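**Rounded corners on a laminate tabletop: edge banding or postforming?**

**ncordeiro**
I'm recutting the corners on a worktable. The top is pale wood-grain laminate on particleboard, 13 mm radius at present, and I want more. The Plirno banding I have on hand is 2 mm PVC.

Grain runs the long way, mostly straight, with a few elongated ovals. It's very light beige, close to cream, so any glue line at the edge will show.
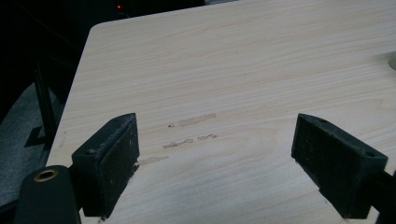

The existing corner was banded at the factory and has held since October. My question is the minimum radius for 2 mm band applied with a heat gun and no machine.

**pleltent_saw**
50 mm. Below that it whitens on the outside of the bend.

**O. Lawal**
Disagree with 50. I have done 30 with the same thickness. Preheat the back of the strip, keep it moving, and hold for 4 minutes with a strap clamp. Whitening comes from bending it too cool.

**pleltent_saw**
On a dark band, maybe. Stress marks are harder to judge on cream until you get it under good light.

**ncordeiro**
Would 1 mm be easier? Mikex lists it in a matching beige.

**O. Lawal**
Easier to bend, worse against knocks. For a worktable I'd keep the 2 mm. Rout the corner with a template and a sharp bit, and cut a test piece first.

**ncordeiro**
Going with 40 and an offcut. Will post the result.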